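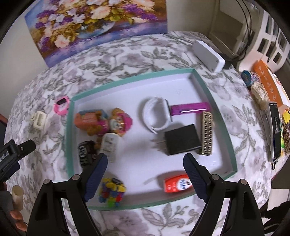 About the Equipment Planning Office

The Equipment Planning Office at Toment advises the teaching laboratories on the purchase, replacement and shared use of robotic equipment. It was set up in December under Fatima Baloyi, and reports to the Head of Resources.

What we do

Each laboratory submits one request a year. We compare it with the equipment already held, obtain prices and prepare a costed plan covering purchase, spare parts, training and repair. Hand-held grippers, finger pads and the everyday objects used in sorting and picking work are budgeted together, as small items are easily left out of a first estimate – a tray, a power adapter, a tablecloth.

Our current register lists 233 items across 27 benches. Requests below £300 may be approved by the laboratory lead. Anything above that sum comes to this office with two written quotations.

Our staff

Fatima Baloyi – Head of Equipment Planning
Raimonds Paulauskas – Purchasing and Contracts
Hatsue Furukawa – Laboratory Liaison
Brahim Kabbaj – Maintenance and Stores

Shared equipment

Laboratories in the Keteo and Kuroda buildings may borrow from the central store for up to one term. Loans are recorded by Brahim Kabbaj, and worn parts should be returned with the equipment.

Contact

Requests for the coming year should be sent to Raimonds Paulauskas, Room 1091, Keteo Building. Page last reviewed 08/02/2019.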